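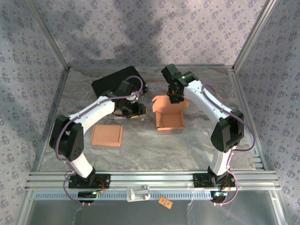 Huddale opened its Estum test cell to visitors on September 3, 2024, and the cell's lead engineer took questions between runs. "We schedule 40 runs a day and log every one," the engineer said. The task is carton handling with two arms, and an open cardboard box with its lid folded back sat on the table near a closed one. Cable routing came up early. "The loops at the elbow are slack for the joint," the engineer said, pointing to the purple cable on each arm. "We allow 30 millimeters extra."

Runs are capped at 60 seconds. A second cell is planned for January.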